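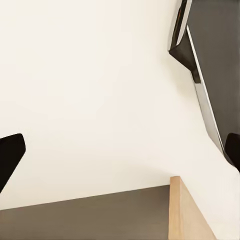 Simulated view between the two gripper fingers, rendered in the Duser environment.

The Flisonside gripper fault was a software defect in the grasp controller of the Amadi robot arm, identified at the Panovstead automation laboratory in July 2023. It caused the controller to report a held object when the gripper was open and empty. The fault was first observed in simulation and later reproduced on hardware. It takes its name from the Flisonside test series, in which it was recorded.

Cause

The Amadi controller judged a grasp by motor current. When current stayed above a set threshold for 200 milliseconds, a "grasp held" flag was raised. The flag was meant to clear when the fingers opened. If an open command arrived while the arm was changing motion modes, the clear signal was dropped and the flag stayed set — the arm then carried on to the placing step with nothing between its fingers.

Occurrence

The test series comprised 2,468 simulated runs in Duser, of which roughly 200 ended with a false flag. Most were logged as successful placements, and the error came to light only when final object positions were compared with the task log. Hardware trials produced the same fault 6 times. In 2 of these the arm moved at its loaded speed limit toward a shelf that had not been cleared. No injuries were reported.

Correction

A revised controller was released on November 3, 2023. It checks finger spacing as well as motor current and resets the flag at every mode change. A mismatch between the two readings now stops the arm until an operator confirms its state. Earlier versions of the controller remain in use at some sites with placing speed reduced.

See also: Grasp detection; Protective stop; Robot simulation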